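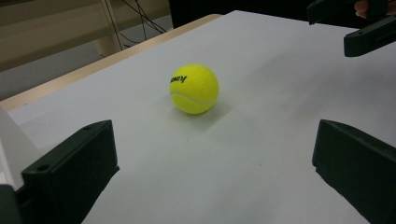 Porque é que uma escola trabalha com bolas de ténis em cima de uma mesa?

Trabalhamos com elas à mesa por serem um objeto que quase toda a gente conhece, do tamanho certo para uma mão adulta e para duas mãos pequenas, e que se presta a uma quantidade de exercícios de pegar, pousar, passar e arrumar que ainda hoje nos surpreende.

Quem somos

A Basimgate é uma pequena escola de trabalho manual e coordenação. Recebemos crianças a partir da idade em que já se sentam bem a uma mesa, adultos que querem voltar a confiar nas mãos, professores à procura de ideias para as suas turmas e, de vez em quando, famílias inteiras que aparecem para uma aula aberta e acabam por se inscrever para o resto do período (acontece mais do que se pensa, e ficamos sempre contentes!).

Tudo o que fazemos se passa em cima do tampo. Não temos campo, nem rede, nem raquetes, apesar de haver quem telefone a perguntar pelos horários do court. Temos mesas, tabuleiros, bolas e bastante paciência. Pode parecer pouco para encher um ano letivo, mas pedimos a quem chega que nos dê o benefício da dúvida durante uma aula, porque há muita coisa a acontecer entre o momento em que os dedos se abrem para apanhar uma bola e o momento em que a largam no sítio onde ela devia ficar.

Como começámos

A escola foi fundada por Yu-na Han, que durante muitos anos ensinou encadernação e se habituou a reparar na maneira como os alunos pegavam nas coisas. Uns apertavam demais. Outros aproximavam a mão com tanto receio que empurravam o objeto para longe antes de lhe tocar. Numa tarde de setembro, à espera de uma encomenda de papel que nunca mais chegava, pôs uma bola de ténis velha na bancada e pediu à turma que a passasse de uma ponta à outra sem a deixar rolar. Ninguém quis ir para casa à hora certa, e na semana seguinte dois alunos trouxeram bolas deles.

Durante algum tempo o exercício foi só um aquecimento antes da encadernação. Depois passou a ocupar metade da aula, depois a aula quase toda, e a certa altura a Yu-na achou que era mais correto mudar o nome à coisa. Ainda guardamos as prensas antigas, que servem agora de suporte aos livros de presenças e, no inverno, aos cachecóis de toda a gente.

Hoje ocupamos 2 salas no mesmo andar, com luz de janela durante a manhã. A sala grande é para as turmas, a pequena para as aulas individuais e para quem prefere trabalhar com menos barulho à volta. Entre uma e outra fica o corredor das prateleiras, que as crianças tratam por armazém e onde é costume encontrar alguém de gatas à procura de uma bola fugida.

As mesas

Falamos muito das nossas mesas, pedimos já desculpa. Quando começámos, usávamos as que havia: uma de cozinha com um pé coxo, duas secretárias de escritório e uma prancha sobre cavaletes. As bolas rolavam todas para o mesmo canto e metade da aula passava-se debaixo dos móveis. Foi a carpintaria Štefanec que nos ajudou a resolver o assunto, primeiro com calços e depois, quando houve dinheiro, com tampos largos, claros e de superfície mate, rematados a madeira clara.

O branco foi uma discussão demorada. Havia quem quisesse verde, quem quisesse madeira à vista e quem não quisesse discutir mais. Ficou o branco, e ainda bem, que sobre ele a bola amarela se encontra logo com os olhos e até a sombra ajuda: os alunos mais novos aprendem a olhar para a sombra da mão a aproximar-se da sombra da bola e a calcular por aí quanto falta. O acabamento mate foi ideia da carpintaria e poupa-nos os reflexos do fim da manhã, que nas mesas antigas obrigavam toda a gente a mudar de lugar.

A manutenção é simples. Um pano húmido no fim de cada aula, outro seco logo a seguir, e uma passagem de mão pelo rebordo para ver se não há lascas. São os alunos que tratam disso, incluindo os adultos, que resmungam um bocadinho mais.

Os tabuleiros

O segundo objeto mais importante da casa é o tabuleiro branco, baixo, retangular, com o rebordo levantado. Chamamos Plostus ao conjunto de exercícios que se fazem com ele, palavra que uma turma antiga inventou para imitar o som de uma coisa a cair onde deve. O exercício base consiste em levar um objeto redondo até ao tabuleiro e pousá-lo lá dentro com cuidado, e depois tirá-lo outra vez. Repetido com calma, muda de lado: quem começou com a direita passa para a esquerda, quem usava cinco dedos passa a usar dois. 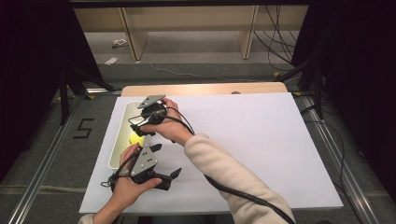 Há variantes para todos os gostos. Na que chamamos de ida e volta, o tabuleiro fica perto da borda da mesa e o aluno tem de rodar o tronco para lá chegar. Na variante de pares, uma pessoa segura e a outra orienta só com palavras, o que dá sempre origem a conversas muito interessantes sobre o que cada um entende por «um bocadinho mais para a frente». Também usamos objetos amarelos mais pequenos do que uma bola de ténis, para quem já ganhou confiança e quer um desafio diferente. E há ainda a variante silenciosa, a preferida da Yu-na, em que se tenta pousar tudo sem que se ouça nada.

O nosso segundo programa chama-se Drikum e é mais demorado. Dirige-se a quem já passou pelo Plostus e quer trabalhar a aproximação, isto é, tudo o que acontece antes do contacto. Cada sessão tem 20 minutos de prática seguida, sem pausas nem conversa, e depois um tempo livre em que se fala do que correu bem e do que correu mal. Pedimos aos alunos que abram bem, que cheguem devagar, que parem mesmo antes de tocar e que só então fechem. Parece fácil escrito assim. Experimentem à mesa da cozinha e contem-nos.

As bolas

Gostamos delas novas, com o feltro felpudo e a cor ainda muito viva, mas gostamos igualmente das usadas, que escorregam de outra maneira e ensinam outras coisas. A costura clara que dá a volta à bola serve-nos de referência em muitos exercícios: pedimos que seja pousada com a costura virada para quem está sentado, ou para a parede, ou com o nome impresso para cima. As crianças inventaram por conta própria uma espécie de relógio, em que a marca impressa é o ponteiro, e há dias em que passam o intervalo a acertar as horas umas das outras.

No último inventário contámos 3366 bolas, entre as que estão em uso, as que esperam no corredor e as que já se reformaram para os pés das cadeiras. Vêm de clubes, de gavetas, de avós que deixaram de jogar e de cães que, dizem os donos, perderam o interesse. Aceitamos todas desde que estejam secas. As que chegam são escovadas, apertadas uma a uma para ver se ainda respondem e separadas por firmeza em caixas com etiqueta. As mais moles vão para os principiantes.

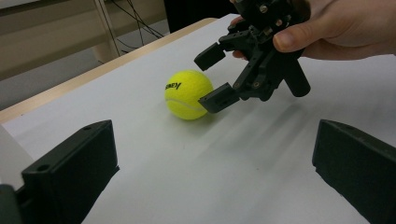
Bola de ténis sobre o tampo branco, com a costura e a marca à vista.

Como são as aulas

Uma turma tem no máximo 28 alunos, e só na sala grande. Quando se chega, lava-se as mãos e escolhe-se a bola. Não há lugares marcados, embora toda a gente acabe por ter o seu. A professora passa pelas mesas e corrige pouco; prefere fazer ao lado, devagar, e esperar que o aluno repare. Aos pais que assistem pedimos que se sentem ao fundo e que resistam à tentação de dizer «cuidado», palavra que faz cair mais bolas do que qualquer distração.

Não damos notas. Damos, no fim de cada período, uma folha escrita à mão com o que fomos observando, e há famílias que as guardam todas. Também não fazemos concursos, apesar dos pedidos insistentes da turma das quatro e meia, que já tem regulamento escrito e um troféu feito de rolos de cartão.

Uma parte do tempo é sempre para arrumar, e levamo-la tão a sério como o resto. As bolas voltam às caixas, os tabuleiros empilham-se no corredor com o maior por baixo e as cadeiras ficam encostadas à mesa. Alguns professores que nos visitam dizem que foi essa a parte que levaram para as suas escolas, e ficamos vaidosos com isso.

Escolas e grupos

Recebemos visitas de turmas durante a manhã e deslocamo-nos a escolas que tenham uma sala com mesas estáveis. Levamos o material todo, menos as mesas, que são pesadas e que a Štefanec nos fez prometer não carregar pelas escadas. Para os professores há uma formação própria em setembro, com os exercícios base do Plostus e uma introdução ao Drikum, e no fim cada participante leva um tabuleiro e uma mão-cheia de bolas.

Venha conhecer-nos

A melhor maneira de perceber o que fazemos é passar por cá e sentar-se. Pode assistir a uma aula sem marcação, entrar a meio e sair quando quiser, desde que feche a porta com jeito. Para aulas individuais convém combinar antes com a Yu-na Han, que atende o telefone depois do almoço e que vai quase de certeza perguntar se tem bolas de ténis em casa. Se tiver, traga-as num saco e deixe-as na entrada, ao lado do bengaleiro.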